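Notebook > Opinion > Robot Software

The planner is getting credit it hasn't earned

By Unathi Msimang
10 January 2025 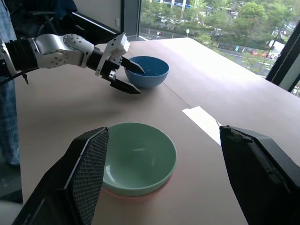
Manipulation Software Group, Corby Lab

Bowl stacking is the demo everyone likes. Two arms, a blue bowl, a green one sitting on a pink one, and a policy that is supposed to work out which hand goes where. I have now read 14 write-ups of tasks like it, ours included, and I trust the headline number in very few of them.

My complaint is about where the intelligence is said to live. Our stack has three layers: Wollia for perception, Clonov for planning, and a plain joint controller underneath that has hardly changed in years. When a run goes well we write that the planner "reasoned about" the order of the bowls. When a run goes badly we write that there was a calibration problem. Funny how the blame only ever travels down.

Take a glossy bowl by a big window. Sunlight moves across the table, the highlights on the glaze move with it, and the rim estimate wanders. Clonov takes that estimate as fact. It has no notion that the edge it is reaching for might be 5 millimeters over. What saves the grasp, often enough, is compliance in the low-level controller, the part we mention in one line of the appendix.

Balogun, who maintains our logging tools, pulled 30 failed runs last week and replayed them with the planner swapped for a fixed script. I expected a clear difference. The failures fell in nearly the same places, mostly at contact with a rim.

The usual answer is more data. We trained on 4000 episodes and I'm told the next batch will fix it. Maybe it will. But we still can't replay a run with the camera timestamps lined up to the joint states, so I don't know how anyone would tell.

I would spend the next quarter on the dull stuff – clock sync, logged uncertainty, a viewer that shows what perception believed at the moment the fingers closed. Then run the bowls again, blinds open, and publish the failures by layer.

Recent in Robot Software
Who tests the test harness?
Against the single success rate
Clock drift and other excuses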